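Search this blog
Search
Blog > Home and Money > One Year of Weighing Our Trash

One Year of Weighing Our Trash

3rd July, by Abubakari

In October our town, Dutlow, changed how we pay for garbage. Before, every house paid the same. Now each house has a gray bin with a chip in it, and the truck weighs the bin when it lifts it up. At the end of the quarter you receive a letter with your weight and your price. My first letter said 62 kilos, and I was a little ashamed of it, although I had no idea if 62 kilos is much or little for a household like mine.

I called the company to ask. It is named Dodska and it has a very patient telephone service. The woman told me she could not compare me with my neighbors because of privacy, but she could send me a brochure. The brochure had a drawing of a smiling apple core. It did not have one number in it.

So I bought a hanging scale, the kind fishermen use, and began to weigh each bag before I carried it down. I wrote the weight on the back of the calendar in the kitchen, and next to it what I believed was the heaviest thing inside. I did this all winter and spring. My family thinks it is a strange hobby, but they have learned to wait at the door while I hang the bag.

The first thing I learned is that my feeling for weight was completely wrong. I was always annoyed by plastic packaging, because it fills the bag so quickly. On the scale it is almost nothing. A full bag of packaging weighs less than one melon skin. What is heavy is wet food: coffee grounds, potato peels, the soup that stood too long. In the weeks when we had guests the bag was so heavy that I had to hold it with two hands.

The second thing was the cat litter. I will not write much about it. We changed to the kind made of wood, and the next letter was better.

After that I started a compost box on the back steps. I was afraid of the smell and of flies. The smell did not come. The flies came in May, and I put dry leaves on top, and most of them left again. My mother had a compost heap behind the house when I was a child, and she never weighed anything or read about it. She just threw things there and in spring she had soil. I thought of her often when I was reading on the internet about the correct relation of brown to green material. There is a man on one forum who has written more than 100 posts about this relation and still he is not satisfied.

Paper was more difficult for me. In the place where I grew up we burned it in the stove, so I never had a habit of sorting it. In Dutlow paper goes in a separate container, and this container is not weighed, so each piece of paper in the gray bin is money thrown away, even if it is small money. The problem is that paper does not appear only in the kitchen. It appears everywhere in the house: envelopes, price tags, the stiff piece inside a new shirt, the long receipt from the pharmacy. For this reason I decided that the small bins in the rooms must be open ones, without a lid, so that I can see what is in them when I walk past. 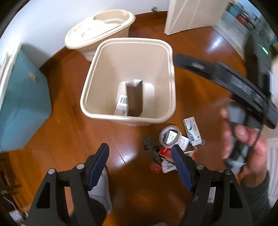

Cardboard and a label or receipt with a barcode, both at the bottom of the bin.

The cardboard is easy. With receipts you have to be careful, because many are printed on thermal paper, and our town does not want that kind with the other paper. I did not know this until I read the second brochure (they sent me a second one). You scratch it with your fingernail, and if there comes a dark line, it is thermal. Stickers and labels with glue also go in the gray bin here, but I have read that other towns allow them, so please ask in your own town before you believe me.

I also stopped using bags in the small bins. I was buying a roll of 70 from the Clekudwood store every few months, and most of them were going out with three or four things inside. Now I empty the small bins directly into the big kitchen bag, and I wash them with dish soap when they need it. They need it less often than I expected - the bathroom one is the exception.

The last letter from Dodska came two weeks ago. The weight has gone down by nearly a half, and the price has gone down too, but much less, because there is a fixed part in it that stays the same for everybody. I called again to ask about the fixed part. It was the same patient woman, I think. She is sending me a brochure.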